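Sandell twin-arm simulation pack
Grippers, wrist cameras and arm controller for trial in rendered rooms

The Sandell pack is a simulated two-arm robot with furnished interiors, supplied for comparing grippers and camera placings before any hardware is bought. It loads as a single project. Both arms, both grippers, the wrist modules and the body shell come assembled, and the joint limits are already set. The user chooses a room, an object and a camera view, and then drives the arms by script or by hand controller.

Two grippers can be fitted. The Stullow is a slim two-finger type with tapered tips, meant for small and rounded items. The Cozma has a broader finger and a flat inner pad. Either can be mounted on either wrist, and mixed pairs are allowed. Changing a gripper takes effect at the next reset; the arm controller reads the new finger geometry at that point and does not need to be restarted.

Reach trials normally begin with a single item on the floor between the arms. The head view takes in both forearms and the front of the body, so the approach of each arm can be judged against the other. 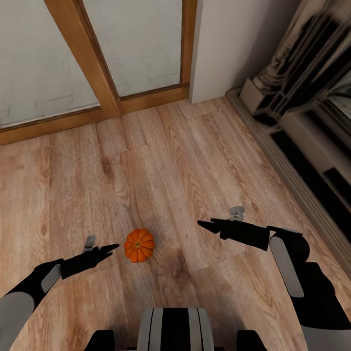

Head view: pumpkin on plank floor, both grippers forward.

Ribbed objects are a useful first test. A smooth ball gives the same contact wherever the fingers land, while a ribbed one will turn slightly if a tip meets the side of a lobe. The contact log records finger, time and normal force for each touch. Squat items should be approached low. If the fingers close above the widest part, the item tends to be pushed down and the controller reports a stall.

Wrist cameras

Each wrist carries its own camera. The default setting places the lens close behind the fingers, which gives a good view of the grasp and a poor view of everything else. Large objects will fill most of the picture once they are near. Users who need to see past the object should raise the mount in the camera panel or take the head view as a second input.

Round items are built from straight facets to keep the contact solver quick. The facets are plain to see at wrist distance. They have little effect on a side grasp, but a rim grasp may settle on a flat or on a corner depending on the approach angle. The object panel offers a finer mesh at the cost of a slower step.
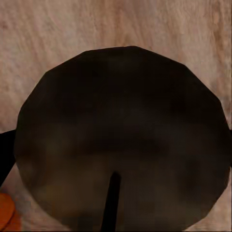
Solange Sandhu writes that the coarse mesh caused her more trouble than the camera did. Her rim grasps with the Cozma rocked between two facets until she changed to the finer mesh, and she would like that to be the default for anything round. She kept the coarse mesh for pushing tasks and saw no difference there.

The coarse mesh remains the default in this release. The setting is now stored with each object, so a mixed set can be used in the same run.

Dark objects need some care. A dark item and a black finger can merge in the wrist view, and a colour-based segmenter will often join them. The finger shells can be recoloured in the gripper panel. Physics is not affected. Pale objects against pale walls give the opposite difficulty: the finger is found easily and the rim of the object is lost.

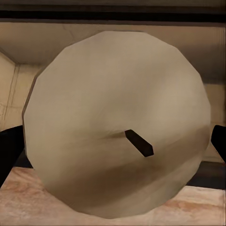

For this reason a comparison of cameras should include at least one pale object and one dark one, run against more than one background. The pack writes the segmentation mask beside each colour picture, so the error can be measured directly. Depth is available from the same viewpoint and is free of noise unless the noise option is switched on.

Controller

The arm controller is the Prurnberg, in its simulated form. It accepts joint targets or tool poses. Joint targets are passed straight through. Tool poses go through the solver, which keeps the elbow outward where it can. Near the limit of reach the elbow rule is dropped – this is written to the log as a warning and the motion continues.

Settings as supplied:

Wrist camera rate: 60 frames per second
Head camera rate: 20 frames per second
Objects in base set: 300
Rooms in base set: eight
Gripper change: at reset
Log format: plain text, one file per run

The two camera rates are fixed to the same clock, so every head frame has a matching wrist frame. Changing one rate to a value that does not divide evenly will break the match.
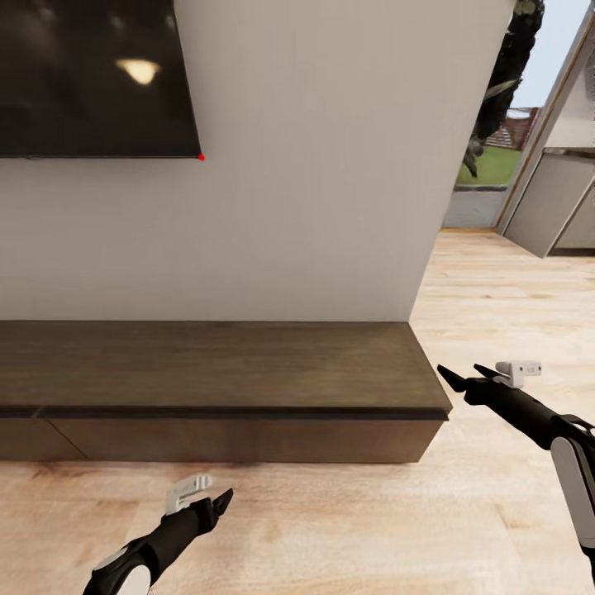

Solange Sandhu
Applications Engineer, Grippers and Controllers

Notes on comparing grippers

Use the same room, object and start pose for each gripper, and change one thing at a time. The start pose can be locked in the run panel. Object placing is random unless a seed is entered, and a run made without a seed cannot be repeated exactly.

Long furniture close to a wall is a fair test of the outer arm links. Most failed runs there come from the forearm meeting an edge while the fingers are still clear, so the link contact log should be switched on as well as the finger log. It is off by default.

Closing force is not matched between the Stullow and the Cozma. Set both by hand before comparing slip. The June release will add a matched-force option.

Page revised 11/05/2026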